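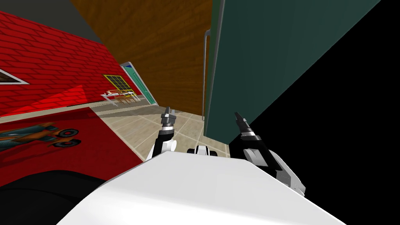
설치는 금방 됐는데 뭘 받은 건지를 모르겠다, 에피소드 수도 제품 페이지랑 README가 다르다는 댓글이 배포 페이지에 달렸음. 맞는 말. 그래서 이 카드부터 다시 씀. 급하게 쓴 거라 빠진 데 있으면 이슈로.

Woltix 양팔 시뮬 키트 데이터 카드
평가판 기준
최종 수정 2024년 10월 25일

개요

Woltix 키트에 딸려 오는 실내 조작 데이터. 전부 렌더링, 실사 없음. 흰색 몸체에 팔 두 개, 양쪽 끝에 그리퍼. 배경은 집 안 느낌의 방들. 벽돌 벽에 노란 창틀, 청록색 문 있는 방이 기본 씬이고 내부 이름은 Mimar. 문서 다른 데서 Mimar라고 나오면 그 방 얘기임.
우리는 판매처 아님. 키트 사서 써 보고 정리한 쪽. 가격 문의는 Woltix로.

숫자

전체 에피소드 3,649
필터 통과분 2,110
에피소드당 최대 스텝 500
제품 페이지에 적힌 건 전체, 예전 README에 적힌 건 필터 통과분. 둘 다 틀린 건 아닌데 어느 쪽인지 안 써 놔서 헷갈렸던 것. 기본 로더는 통과분만 읽음. 전부 읽으려면 설정에서 use_all을 true로.

필터 기준

목표 물체가 끝까지 시야에 한 번도 안 들어온 것 제외
관절 한계에 걸려 멈춘 것 제외
스텝 상한까지 갔는데 성공 판정 없는 것 제외
판정 스크립트는 Zinside에서 가져다 고쳐 씀. 원본이랑 임계값이 다르니까 Zinside 결과랑 직접 비교하면 안 됨.

폴더

episodes 아래에 에피소드별 폴더 하나씩. 안에 영상, 관절값, 그리퍼 개폐값, 지시문 텍스트. 지시문은 영어만. 한국어 번역은 일부 있었는데 품질이 별로라 뺐음.
meta 아래에 씬 이름, 시드, 성공 여부. 시드 같아도 렌더러 버전 다르면 조명이 달라짐. 주의.

카메라

몸체 쪽에서 팔 너머로 내다보는 시점. 수평 안 맞음. Mimar는 방이 꽤 많이 기울어져 보이는데 그대로 학습에 넣었음. 회전 보정 옵션 있긴 한데 켜면 가장자리 픽셀이 날아가서 우리는 안 씀. 켜고 끄고 비교한 표는 나중에.
몸체 윗면이 화면 아래를 꽤 먹음. 크롭할 때 손목까지 잘라먹기 쉬움. 크롭값은 직접 보고 정할 것.

써 본 소감

좋은 점. 설치 쉬움. 의존성 충돌 거의 없었음. 양팔 동기화 깔끔하고 그리퍼 값이 프레임이랑 안 어긋남. 예전에 쓰던 Perić 키트는 이게 맨날 밀려서 후처리로 며칠씩 날렸다.
별로인 점. 씬 바깥 처리가 허술함. 방 모델 너머가 그냥 검은 빈 공간이라 시점에 따라 화면 오른쪽이 통째로 까맣다. 배경 색에 민감한 모델이면 마스킹하고 쓰는 게 나음. 텍스처도 반복 티가 좀 남. 나뭇결 무늬 면은 특히 크게 잡혀서 증강 걸면 깊이 추정이 흔들렸음.
문의 답장은 느린 편. 1월에 보낸 버그 건은 아직 답이 없음.

실행

압축 풀고 config 복사, 경로 수정, run_check 먼저. 체크에서 약 700개쯤에 경고 뜨는데 지시문 끝 공백 때문이라 무시해도 됨. 빨간색 에러는 무시하면 안됨. 대부분 경로에 한글 들어간 경우였음.
GPU 없는 장비에서는 재생만 가능. 재렌더링은 안 됨.

한계

실물 로봇으로 옮긴 결과 없음. 해 봐야 아는데 아직 못 했다. 천이나 액체 다루는 과제도 없음. 사람 나오는 씬 없음. 그러니 안전 관련 평가용으로는 쓰지 말 것.
성공 판정이 후한 편이라 성공률만 보고 판단하면 곤란. 영상 몇 개는 꼭 직접 틀어 보길.

라이선스

데이터는 키트 구매자 한정, 재배포 금지. 이 카드 글은 맘대로 가져가도 됨. 고친 판정 스크립트는 Zinside 쪽 조건 그대로 따라감.

할 일

회전 보정 비교표
지시문 공백 정리
통과분 목록 따로 파일로 뽑기 (댓글 요청, 이게 제일 먼저)
씬별 에피소드 수. 집계 스크립트는 됬는데 검수를 아직 안 함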